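Home | Visits | Notes | Archive | Contact

Visit report: Damasceno corrugated board plant, February

The plant runs one corrugator and three converting lines. Our group of six was taken through in the order the material moves, starting at the reel store. Reels are held on end and conditioned for 30 hours before use. Moisture is checked at the splicer, and any reel out of range goes back to the store.

The single facer uses a starch adhesive mixed on site. Glue gap is set by hand at the start of each shift and logged on paper. The preheater wrap is automatic, but the operator overrides it for recycled liner, which curls toward the dry side if left alone.

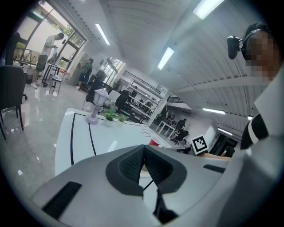 Yufang Shi, packaging engineer

Converting was the weaker half of the visit. The Zosura die cutter was down for a blanket change, so we saw only the folder-gluer. It was running a tray order of 492 blanks, too short a job to judge setup against run time. Squareness looked good on the samples we were handed - fishtailing was within what I would accept for machine erecting.

The test room has an edge crush tester and a burst tester. Samples are cut with a twin-blade cutter, and the blades are changed monthly. I would do it more often. Dull blades crush the edge and the reading drops.

Waste is baled next to the loading dock. No figures were offered.

Comments

Maiara Bastos: Did they say which flute the tray order was on?

Yufang Shi: B flute.

Baldur Kárason: Monthly is too long for those blades. We change ours every two weeks.

Contact | Copyright Yufang Shi | Back to top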